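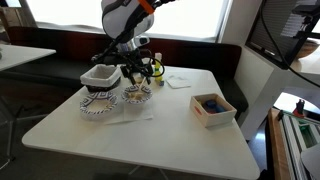

Feb 20, 2018

Home late, feet hurt, writing this on the couch before I forget the useful parts. Today was the second day of trying out the Bristell table-clearing kit, and I still can't decide if I want to sign the thing or not. Grerkach wants 800 a month for the full service and 400 for what they call the light plan (same software, slower support, and you swap your own worn parts). I keep going back and forth and I've had way too much coffee over it.

The setup guide is better than I expected! I was dreading it after the Kpodo trial back in November, where the manual was a pile of loose PDFs and half of them were for an older model. Bristell's is one booklet and it's written in actual sentences. It still took me 7 tries to get through the table calibration, mostly my own fault for skipping the page about leaning on the table while it's running. I leaned on the table. A lot. 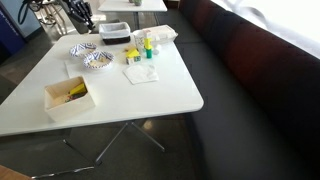

After that I wanted to know how it would cope with the kind of stuff people leave behind, so no neat test blocks lined up in a row, just paper plates and napkins and toys and a basket, and I moved things whenever I felt like it. The app lets you mark which things are trash and which go back in a box, and I like that part very much. You tap, you drag, done. What I don't like is that it forgets your labels if you close the laptop in the middle, and I did that twice before lunch and had to start over both times. I wrote to support about it and got a reply in 4 hours, from a real person as far as I could tell, saying a fix is coming. They didn't say when, of course.
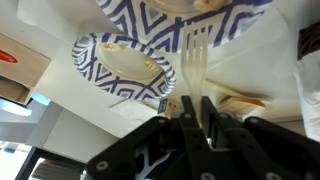
Grip settings ate up my whole afternoon. The default is fine for a cup but I had no idea where to put it for thin plastic, and the booklet gives this one exactly a paragraph. So I sat there fussing with one clear-ish plastic fork, clamped by the handle between the two black fingers with the tines right up over the zigzag rim of the bigger plate, changing the force one notch at a time and writing each number on my hand because my notebook was in the car. I'd pay extra for a decent chart of starting values, I really would. Cundelari includes one with theirs, but their kit costs so much more that I never even asked for a trial.

Things to ask Grerkach tomorrow: does the light plan cover the finger pads, can I switch plans partway through the year, and is there any way to make the startup chime quieter (it's so loud, and it plays every single time!). Also ask about cleaning, I forgot again.

Leaning toward the light plan tonight. Need to bring the notebook in from the car, and buy more paper plates.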